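Manchas de café e chá: como tirar de canecas, garrafas térmicas e bancadas

Publicado em 2023-12-08
Dicas da casa, Nikeck

Quem toma café todos os dias conhece o anel castanho que fica no fundo da caneca. A lavagem normal tira o resto da bebida, mas não tira os taninos, que se agarram à superfície e escurecem com o tempo. Quanto mais dias a mancha fica, mais trabalho dá.

Canecas de louça e porcelana

Molhe a caneca, deite uma colher de chá de bicarbonato de sódio e esfregue com uma esponja macia em movimentos circulares. Para manchas de poucos dias chega. Se o anel for antigo, faça uma pasta de bicarbonato com umas gotas de água, espalhe sobre a mancha e deixe atuar meia hora antes de esfregar.

O vinagre branco também funciona. Aqueça meia caneca de vinagre, deite-o dentro e espere até arrefecer. Lave depois com detergente e passe por água corrente. Não misture vinagre com lixívia em caso nenhum, a mistura liberta um gás tóxico.

Canecas com filete dourado ou desenho pintado à mão não devem levar bicarbonato por cima da decoração. Nessas, limpe só o interior.

Copos e canecas de metal

O inox aguenta bicarbonato, mas não aguenta palha de aço. Os riscos finos ficam visíveis e passam a segurar mais sujidade. Use uma esponja sem face abrasiva e seque logo com um pano, para não ficarem marcas de calcário. A lixívia está fora de questão, ataca o metal e pode deixar pontos de ferrugem.

O alumínio escurece com o bicarbonato. Lave-o com detergente neutro e umas gotas de limão, sem deixar de molho.

Garrafas térmicas

O interior é difícil de alcançar e é lá que o cheiro se instala. Encha a garrafa com água bem quente e duas colheres de sopa de bicarbonato, deixe sem tampa durante a noite e de manhã esvazie e enxague três vezes. Um punhado de arroz cru com água e um pouco de detergente, bem agitado, solta o que ficou agarrado às paredes.

Desmonte a tampa. A borracha sai quase sempre com a ponta de uma colher e costuma ter borra escura por baixo. Na nossa garrafa Helmy a borracha encaixa só de um lado, por isso vale a pena ver a posição antes de a tirar. Lave à parte e deixe secar bem antes de montar.

Guarde a garrafa sempre aberta. Fechada e húmida, ganha cheiro a mofo em 7 dias ou menos.

Anéis na bancada e na mesa

Em pedra, seque primeiro o líquido sem esfregar. O mármore não pode levar vinagre nem limão, que tiram o brilho; use água morna com sabão neutro. O granito selado é menos sensível, mas os ácidos também gastam o selante.

Em madeira envernizada, um pano húmido bem torcido resolve a mancha recente. O círculo esbranquiçado que o calor deixa é outro problema: passe um pano de algodão seco por cima e encoste o ferro morno, sem vapor, poucos segundos de cada vez. Levante o pano e veja antes de repetir. Se o verniz começar a ficar pegajoso, pare.

As superfícies escuras mostram menos o café e mais o calcário e o pó. Para estas, pano de microfibra ligeiramente húmido e outro seco logo a seguir. O spray multiusos deixa película e nota-se contra a luz.

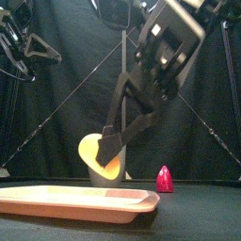

Copo cinzento sobre tampo escuro.

Uma base de cortiça ou feltro evita quase todo este trabalho. As de feltro da Mustosier podem ir à máquina a 30 graus, dentro de um saco de rede. As de cortiça limpam-se com um pano e secam ao ar, em pé.

Panos e toalhas

Café entornado num pano branco: água fria de imediato, pelo avesso do tecido, e depois detergente líquido da roupa diretamente na mancha. Espere dez minutos e lave como de costume. Se o café tinha leite, não comece com água quente. Confirme que a mancha saiu antes de passar a ferro, porque o calor fixa o que restar.

Em janeiro publicamos a página sobre calcário em chaleiras e máquinas de café.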